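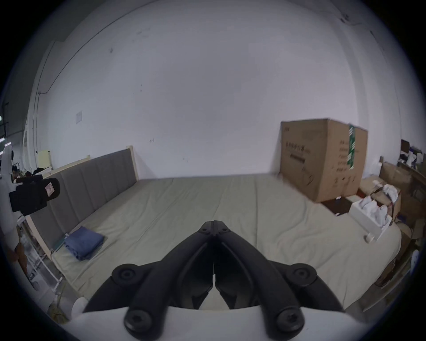 The bed, finally! Pale sheet on, blue cloth folded up by the headboard, big box still keeping it company.

Bedroom, part two
7/12/21

So many of you asked about the new bed that I'm giving it a page of its own. I'd been sleeping on a mattress on the floor since March (my back has opinions) and I must have looked at 42 beds online before I settled on the Rewi from Brirelitz. It came to 588 with delivery, which was more than I wanted to spend, but the one I liked for 400 only came in white and I just couldn't do white again.

I'm completely in love with the headboard. It's gray, with those padded channels running up and down and a light wood frame around it, and I lean on it every single night with a book. The sheet is a sort of gray-green that I'd never have picked from the little square on the website. It does wrinkle, and I've decided I don't care – I am not ironing a fitted sheet!

The cardboard is still here because I want to flatten it for the garage floor before I paint the Zunument shelves. Soon, soon.

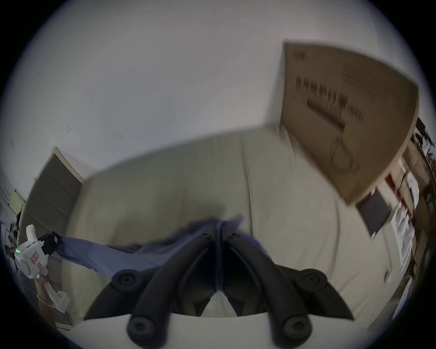

Blue cloth by a corner and the middle, stretched out. Big wrinkles first, then everything else.

Kane Whitelaw wrote in to say that I should shake blue things out and fold them while they're still a tiny bit warm from the dryer, and that thirds sit flatter in a drawer than halves. Thirds! I've tried it on nine pillowcases so far and the pile does stay up better, so thank you, Kane.

Next page will be the Skoltov lamp, if I ever find the right bulb for it.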